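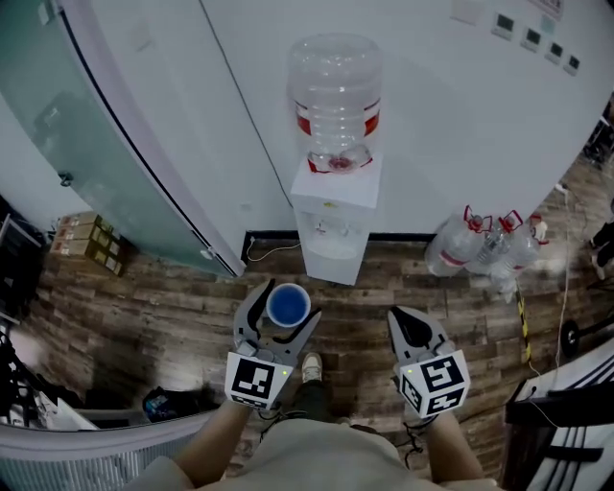 Cup in the left gripper, at the office water dispenser.

Oddsson hand-held grippers, pair – reviewed after 3 months at Sendale

We bought these for the team that records everyday jobs for the robot arms at our Zerbridge site. Before, one person programmed each movement at a desk. Now up to 4 of us a day do the jobs ourselves, gripper in each hand, and the arms are trained on the recordings.

The fingers open wide enough for a normal drinking cup and the black pads on the inside hold well. The markers on the housings are easy to wipe clean. Setting up a pair takes 2 minutes once you know how.

Cables are the weak point. They hang at the wrist and get in the way when you turn. The grips also tire your forearms, so we swap over every half hour. Nothing in the manual mentions this.

As for the work, it has changed more than I expected. There is less typing and more standing. The two colleagues who used to do the programming now check recordings, and one of them misses the old job. Warehouse staff have started taking shifts with us and are often better at it than the engineers.

Spare pads come from Skevcombe and arrived quickly. I would buy the grippers again, though I would ask for longer straps.

4 out of 5
Reviewed November 2021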